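Notes on the simulator side of our whole-body controller, as a few people asked after the last release. Long thread, mostly about rollouts, tilt and collision margins.

Background first. The planner is called Selta. It takes a target for each gripper and gives back joint paths for both arms plus the torso. We used to plan the arms with the torso held fixed. Since June the torso is part of the problem.

Letting the torso lean gives a lot more reach. It also means the head camera leans with it, and the perception side was never trained for that. Our old training renders had the horizon level, give or take a few degrees.

So we generated new rooms. 1,457 of them, all made by Batarness, our scene builder. Walls, floors, doors, railings, chairs, small clutter. Textures are picked at random and some of them look daft on a wall. That's fine for our purposes.

Each room gets up to four starting poses. A pose is thrown out if any link is already in contact at step zero. We don't check whether the pose is sensible, only whether it is legal.

Steep torso angles are where most of the odd behaviour lives. In a view like the next one the floor line runs diagonally, one gripper is over open floor and the other is right up against a wall. I look at a batch of these by eye before any training run.

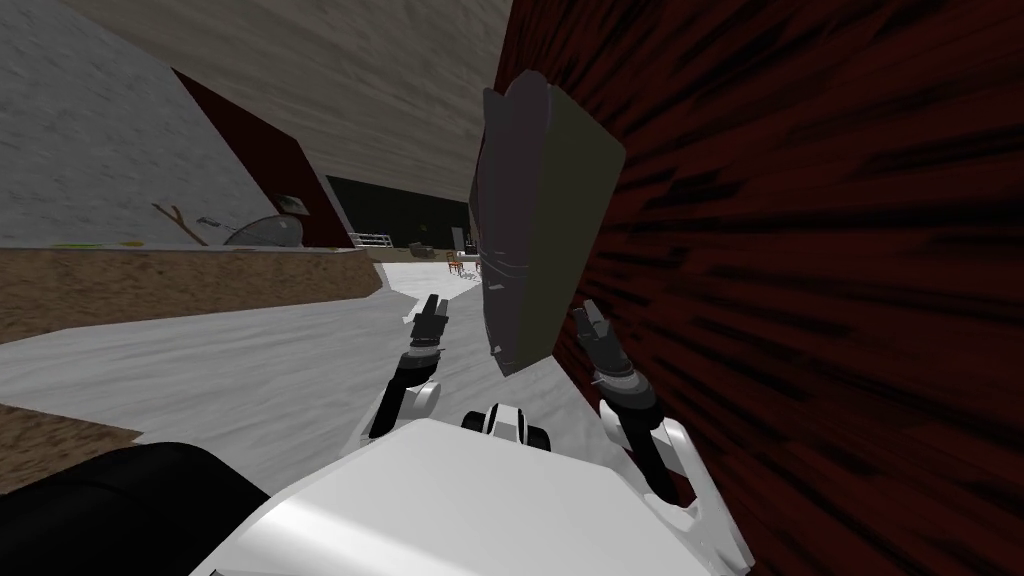 Olaniyan replied that a gripper that close to a wall ought to be rejected by the margin check before it ever gets as far as a render, and asked whether we'd turned the margin off.

We haven't turned it off, but it is smaller for the fingers than for the rest of the arm. Forearm and elbow keep the full margin. Fingers have to get near things or they can't pick anything up. The planner can still raise the finger margin per task.

The trouble with a small finger margin is that the wall in the planner and the wall in the perception output don't line up exactly. In sim we have the true geometry, so we can measure the gap. Over a test set of 1,000 steep poses, the depth model put the nearest wall too far away in 695 of them.

Too far is the bad direction. Too near and the planner takes a longer way round. Too far and it thinks it has room that it hasn't got.

Most of the error came from one assumption. The depth model was being fed a gravity vector from the torso, and we were applying the neck joint offset after that instead of before. With the torso upright you'd hardly notice. Lean it over and every surface drifts.

The fix was a few lines. Finding it took most of a fortnight, as the unit tests all used an upright torso. There is now a test that leans it both ways and compares plane normals against the simulator.

We also changed how the planner treats large flat surfaces. It used to fit a plane and assume anything close to vertical was a wall, measured in the camera's own axes. It now rotates into the world frame first – should have been like that from the start.

Ceilings were getting labelled as walls for the same reason. This mattered less, but it did waste planning time on obstacles well out of reach.

What still doesn't work: thin things. Railings come through as a patchy sheet in depth, and the planner either treats the lot as solid or misses a bar. We're trying a separate occupancy layer for those. No results I'd want to post yet.

Also still open: when one arm is near contact and the other is free, the solver tends to move the torso to help the free arm and pushes the near one closer. It stays within margin, but it's ugly. A cost on torso motion helps a bit – too much and you lose the extra reach.

The new test set and the margin config go out in the Avlow tools repo on 29th June. Batarness itself will follow when the docs are fit to read. If you have your own steep pose failures, send the seed and the joint values and I'll run them through.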